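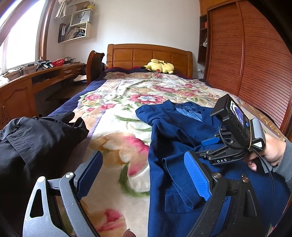 The grasp labels for the garment set need a second pass before the club freezes the task list for September. At present we have one label, "fold edge", covering three different things: a hem, a lapel, and a crease that exists only because the cloth landed that way. A suit jacket laid on a floral blanket, with the collar open over a light blue lining, has all three within a hand's width of each other, plus a pocket flap. Two annotators working from the same guide will pick different ones. I would like to split the label as follows:

 structural edge – hem, lapel, cuff, flap
 transient edge – any crease or fold in free cloth
 unclear – use it, do not guess

Lumturie Ionescu wrote on 22nd August:

> I ran the Lavow loader over the garment folder. 397
> episodes parse, 23 fail. The failures are all missing
> the second gripper stream, so I moved them to /hold
> and did not try to repair them.
>
> Question for the list: do we keep bedding in the same
> class as clothing? Yap scores them together and the
> blanket episodes pull the average down.
>
> Also, who has the spare finger pads?

On the bedding question, I would separate them.

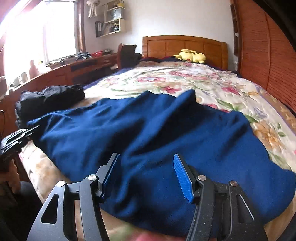
A blanket has four structural edges and a large area where every edge is transient. A jacket is close to the reverse. When Yap averages the two, a policy that closes on the nearest ridge looks acceptable on both and is good at neither. With the classes split, the last run scored 70 on clothing; I have not rerun bedding yet and would not quote a figure for it.

Black garments are a separate problem. Seams on dark cloth are hard to mark at our current exposure, and I would leave those episodes unlabeled until the setting is agreed – Garkero entries are judged on label quality as well as grasp score.

The 23 in /hold can stay there. One stream is enough for the edge labels but not for the two-hand tasks, and mixing them will break the index again.

Finger pads: in the Dallamska box, second drawer, under the hex keys. Please write down what you take.

Objections to the split by the next meeting, please. If there are none I will push the new guide and relabel episode 99 as the reference case.

Prapai Srisuk

Contact the list owner | Copyright remains with the authors of each message | Back to top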